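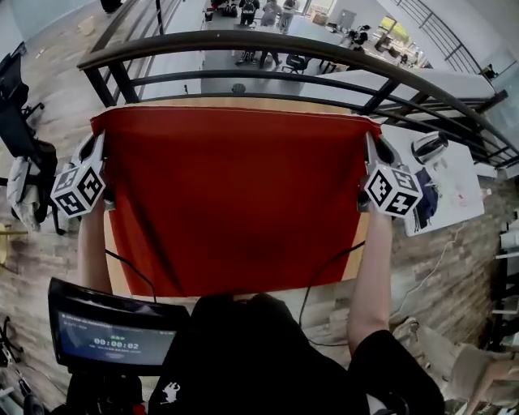

Does "tomato" count as a red or an orange, and who gets to decide? One reader wrote in with that after the first release, and I've been chewing on it ever since.

Data > Words > Gistar Color Names

22 shares | 4 comments

Gistar Color Names

So this is my list of color names from old fabric catalogs. I started it because I love the way catalogs talk (who looks at a bolt of cotton and comes up with "Quiet Brick"?) and it got out of hand pretty quickly. There are 3,942 rows now, all typed in by me at the kitchen table, from two catalog runs: Ustoten, which is mostly plain cottons, and Walczak, which is curtain and upholstery stuff and much fancier about its names.

What's in a row

name: the color name as printed, odd spelling and all
catalog: ustoten or walczak
season: spring or fall, blank if the cover was missing
family: my own guess at red, blue, green and so on
note: anything I felt like saying

The family column is the one people argue with! I went by the printed swatch when there was one and by the name when there wasn't. Tomato is down as red. If you disagree, please change it in your own copy, I really won't mind.
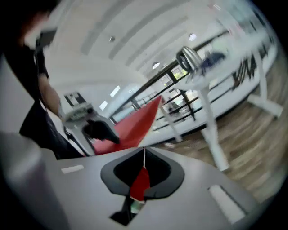 Page last modified 2020-03-02 by the Gistar maintainer

What changed this time: I merged in the Mavum list, a short one of ribbon colors that I'd kept in a separate file for no good reason. It adds 400 rows, already included in the total up top. Set the catalog filter to "mavum" if you want to leave them out. I also fixed "Cranbery" in two places and then put one back, because it really is printed that way.

Things to watch for

The same name can show up season after season, and I keep every one. Scarlet is all over the place. If you only want unique names, drop the repeats after lowercasing, and trim the spaces too (I'm a messy typist).

Old paper yellows, so don't go trying to work out hex codes from my family guesses. There are no color values in the file and I don't plan to add any.

Using it

It's one plain CSV, UTF-8, commas, header on the first line. Spreadsheets open it fine. Do what you like with it, and if you make something fun, a name generator or a quilt or whatever, I'd love to hear!

Still to do: the fall Walczak browns, which I keep putting off. There are so many browns.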